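Progress report for August - Privarora demonstration set
By Tatu Nyanda
3 min read

You asked for one page and no adjectives. I can promise the one page.

Our target for this stage is 2,000 usable demonstrations of two-handed tabletop handling, recorded by people holding the grippers themselves, so that the Privarora policy has something better to learn from than my optimism. At close of business Thursday we had 400 that pass every check. I realise this leaves a gap. I have looked at it from several angles and it remains the same size.

The slow part has been tracking. Each gripper carries printed markers so we can work out where it was at any given moment, and the markers are only useful while a camera can see them. People who are concentrating turn their wrists, lean in and generally behave like people. We lost 140 recordings this way before we changed the instructions, and those are not in the total above. I argued for keeping them. Pesex, who run our quality checks, argued better.

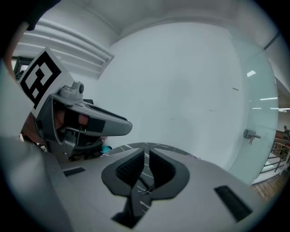
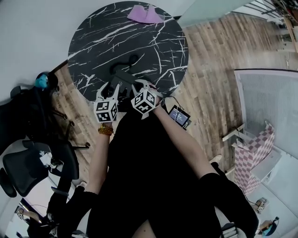 Spending on the Nusitow site is on budget, mostly because the one large purchase we planned has not arrived. The new lamps were meant to even out the light across the collection area, and until they turn up we are working with what the building gives us. The round table has stayed in the plan despite its black top with the white veining, which I would not have chosen, and a black object on it is hard enough for a person to pick out from overhead. I would still like some of these in the set. Kitchens and offices are full of dark things sitting on dark surfaces, and a policy that has only met bright cubes on a plain bench is going to have a rough first day at work.

We have also rewritten the operator sheet. It used to run to six pages and was read by its author. It is now one side of paper and asks for three things - start with both grippers in view, finish the task even if you fumble it, and say so when you fumble it. The last item has improved our labelling more than the software we licensed to do the same job. The licence lapses next month and I don't propose to renew it.

For the next stage I am asking for 2 more operators and permission to move some of the collecting to Palacios, where the benches are a different height. The first training run can start on what we have, though I would treat its results as a test of the plumbing. Please don't show them to the board.

Questions to Tatu Nyanda, Privarora project office
© Privarora. All rights reserved.
Back to top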